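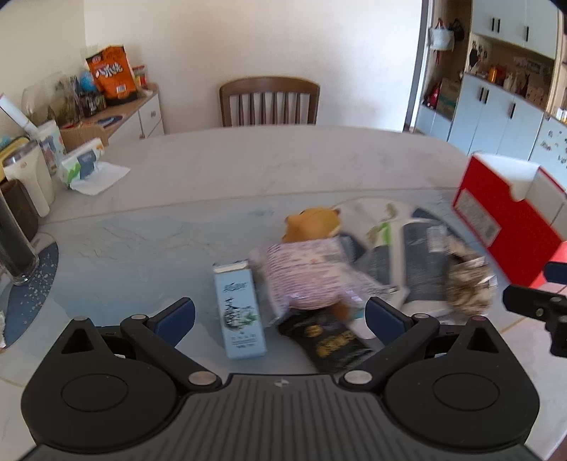

4 min read · 9 replies

Can anything clear a dining table yet?

tefera_t
Jan 8, 2021
Ok so serious question for the people here who work with this stuff. My table looks like the one up top pretty much every night. Snack bags, a carton, tissues, a glass that still has something dark in it, and a stuffed bear in a striped outfit in the middle of it all. I can clear it in 2 minutes without thinking. Is there any machine, at any price, that could do the same? Not a demo. I mean I go upstairs, come back down and the table's clear.

boltcutter
No.

boltcutter
Ok longer answer. Picking up the bear, sure. Soft, big, hard to break, close the fingers anywhere and you've got it. The bags are worse. Shiny packaging messes with depth cameras and a half full chip bag changes shape when you squeeze it. And the glass I wouldn't let it touch. Clear glass on a white marble pattern is about the meanest thing you can do to a vision system.

marnie_k
We had a Ledesma arm on trial at the shop in October. Bin picking, same 112 parts every day, lights bolted to the ceiling, never moved. It was good! Really good. Then someone left a glove in the bin and it sat there and beeped till I took the glove out. So that's where I am with this.

Edvin E.
Bit unfair, that arm was never set up for gloves. You bought a thing that does parts and it did parts. I'm Edvin Engström, I do integration work, mostly Fumness and Ledesma cells, so discount my opinion however you like. But grasping is way further along than people on this board think. Two jaws with flat pads will get you most of what's on that table. Cartons, boxes, the bear, the packets if you come in from the top and pinch.

boltcutter
"most of" is doing a lot there

Edvin E.
Fine, yes. But a person drops stuff too.

tefera_t
Ok but say it can grab everything. How does it know what's trash?? This is the part I keep getting stuck on. The crumpled tissue goes, the tissue box stays. The snack packet, is it empty? I'd pick it up and know from the weight. My sister would be mad if the bear went in the wrong place, let alone the garbage.

marnie_k
THIS. In the shop every part has a place. At my house half the things on the table don't have a place, thats why they're on the table

quietlathe
I've read thru two threads like this already and it always goes the same way. Somebody says grasping is solved, somebody says glass, then we all argue about where things go. Can we split it up? Picking up = close. Deciding = not close. Not wrecking the house on the way to the cabinet = not even started, for the money a normal person has.

Edvin E.
Disagree on the last one. Getting around is the easy bit, vacuums do it.

quietlathe
Vacuums do it six inches tall with nothing in their hands. Try it past a dining chair and thru a doorway carrying a glass.

Edvin E.
ok that's a fair point about the glass

boltcutter
Price check for anyone dreaming. Pratovis quoted me $2,795 for a gripper. The gripper. No arm, no camera, no software, and shipping on top of that. I can buy a lot of paper plates.

sandhill_dan
What about the Zaltance one, the tabletop thing. Saw the video, it was stacking cups

boltcutter
Same color cups, same spot, and the video was sped up. Look at the clock on the wall in it. I'd put it at maybe one cup a minute.

tefera_t
Ha I missed the clock.
So what would it take? More training? I keep reading that you just show it enough tables.

Edvin E.
That's more or less what I believe, yes. Somebody does the chore by hand with a gripper, over and over, in real homes with real junk on the table, and it learns from that. Say 1,000 tables and not one lab table 1,000 times. The mess matters. If you tidy up first you're teaching it nothing.

quietlathe
I'll believe it when it meets my kids' table. There's slime.

marnie_k
Does it get to say "I don't know what this is" and leave it? Cause I'd take that. Clear the easy half, leave me the glass and the bear. Id pay for that today

boltcutter
Not $2,795 for just the fingers you wouldn't

marnie_k
no lol

tefera_t
Easy half would be fine with me too tbh. Boxes and cartons to one end, wrappers in a pile, don't touch anything with liquid. I'd do the rest. Edvin if you hear of anyone doing a home trial send me a message, I'm serious. Tiruwork Tefera, same name on the parts swap board.

Edvin E.
Will do. Don't clean up before they come over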